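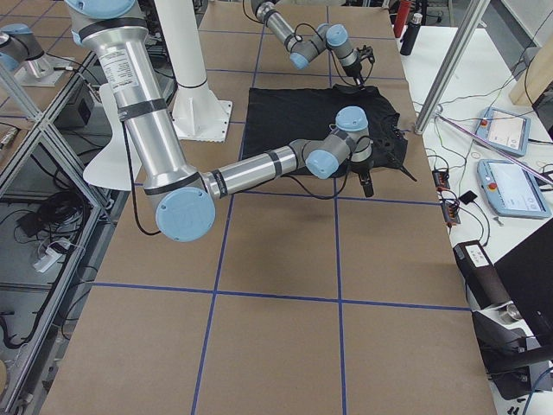

Gonville Kraft Table Paper, Heavy Weight

Item 542
Sold by the roll
Color: natural brown
Usually ships in 3 days

If you've ever finished a weekend project and then spent the next evening picking dried glue off the dining table with a thumbnail, you already know why we keep this paper in stock. We've carried kraft paper for as long as we've had a shop, and over the years we've tried thin ones, shiny ones, and one very cheap one that tore if you looked at it sideways. The Gonville roll is the one we kept coming back to, and it's the one on our own cutting table right now.

It's a good stiff paper with a little tooth to it, so pencil and chalk both show up nicely and fabric doesn't go skating off when you're trying to pin a hem. It lies fairly flat once it's off the roll, though the last few yards near the core do like to curl (a couple of heavy books overnight will cure that). Customers tell us they use it for sewing patterns, for potting up seedlings, for wrapping parcels, and for the children's end of the table at Thanksgiving, with a cup of crayons in the middle. All good uses!

Covering a table

Wipe the table down and let it dry. Roll the paper out along the longest side and leave 5 inches or so hanging over each edge -- more if you plan to fold it under and tape it from below. Smooth it from the middle outward with your forearm. For a very wide table, lay two lengths side by side with a small overlap and tape the seam all the way along, or you'll catch your scissors in it sooner or later.

Plenty of people like to mark the paper off into big squares with colored tape, and we're fond of that ourselves. It gives you something to line a garment up against, and it makes it easy to split the table between a few people at a class or a craft night. Low-tack tape is the one to use if you think you'll want to move the lines later. Regular packing tape will bring the top layer of paper up with it.

Choosing a width

The Panley width suits desks, card tables and most kitchen tables. The Tromeo width is meant for big work tables and banquet tables, and it's a heavy thing to carry, so do have a second pair of hands ready when it arrives. Both are the same paper, cut from the same stock.

A few things to know

The paper isn't waterproof. It will put up with a drip of paint or a damp sponge, but a spilled glass of water will go through if you leave it sitting. For wet work, put an old plastic tablecloth underneath.

Plain, clean paper can go in with your regular paper recycling in most towns. Pull the tape off first.

Often bought together

Wumbei low-tack tape, blue
Wumbei roll stand with cutting bar
Chalk pencils, pack of 7

Returns

Unopened rolls can come back to us within the month. If a roll turns up with crushed ends, send us a note and we'll get another one out to you.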